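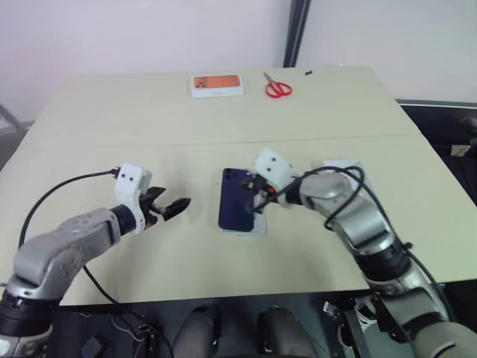
Thread on our demo collection for the phone packing task, because a few people asked how we set it up. Long one. (1/16)

The task: a phone goes into its retail box with the paperwork. Two arms, one table. Sounds small. We have been on it since June and I would say we are past the halfway point. (2/16)

Every episode is teleoperated. Ritu Lodhi and Gadisa Kassa do most of the driving, I fill in. One person drives, one person resets the table and keeps notes. We swap after 20 episodes. Past that, the motions get sloppy and you can see it in the wrist speeds. (3/16)

Phones are harder than the blocks and cups we started with. They're thin, smooth and flat on the table. Two narrow fingers coming straight down on a phone get you nothing. You have to press on a corner with one hand and get the other hand to the opposite side. (4/16)

So we teach it as press, then approach, then lift. Right hand holds a corner, left hand stays open until the right hand has stopped moving. If the driver does both at once, the phone spins and we have to decide whether to keep the episode. (5/16)

On keeping bad episodes: we keep them if the driver recovers without help. Phone spins, driver backs off, tries again, gets it. That goes in with a "recovery" tag. If a human hand comes onto the table, the episode is thrown out. (6/16)

Ayantu Tekleab argued for the recovery tag early on and she was right. The first policy we trained on clean runs only had no idea what to do after a slip. It just kept closing its fingers on air next to the phone. (7/16)

Start positions. We used to put the phone down wherever it felt natural, and everybody's "natural" was the same spot in the middle. Now Lensa Wolde has a small script that prints a position and an angle before each episode. You put the phone there even if it looks awkward. (8/16)

Same with face up and face down. Camera bump changes how the phone sits, so face down is a different contact problem. We split it evenly. Most drivers prefer face up and will drift toward it if you leave it to them. (9/16)

Extra objects. The box has to be there for the task, but we also leave other things on the table: scissors, paper, small odds and ends. They move between episodes. The policy should learn to leave the scissors alone, and it can't learn that from a bare table. (10/16)

One warning about this. For a whole batch we left the scissors next to the box every time. The trained policy then went looking for red handles when we moved the box. We dropped that batch from training and recorded it over. Cost us a Sunday. (11/16)

Cables: leave enough slack for the full wrist rotation and then check it again at the far reach. Ours hang in loops around the wrist. Not pretty, but tight cables pull on the gripper and the driver corrects for it without noticing, so the correction ends up in your data. (12/16)

Numbers. A good day is around 80 episodes kept. Throwing out 10 in a day is normal for us. If we throw out many more than that, we stop and look for a cause. Last time it was worn finger tips, and once it was a loose screw in a mount. (13/16)

Labels. We write one short line of text per episode, at the time, by the person doing resets. "Press top right corner, grip left side, lift." We tried labeling at the end of the day and the lines all came out the same. People forget which hand did what. (14/16)

Tools, since I'll get the question: recording and playback is Kestska, which is our own in-house thing and not public. Review happens in a plain spreadsheet. We looked at Urnasus for review and may still move to it, but 2 people and a spreadsheet is fine at this size. (15/16)

Next up is getting the lid on straight, which we haven't collected anything for yet. Also a second table at the Birnby site with different lighting, so the policy doesn't only know this one. If you've done lids with two-finger grippers, tell me which side you start from. (16/16)

Adding one reply down here because it came up twice: yes, we record the reset too, but in a separate file. Bianca Stanciu wants to try training on it later. For now nothing uses it, it just takes up disk.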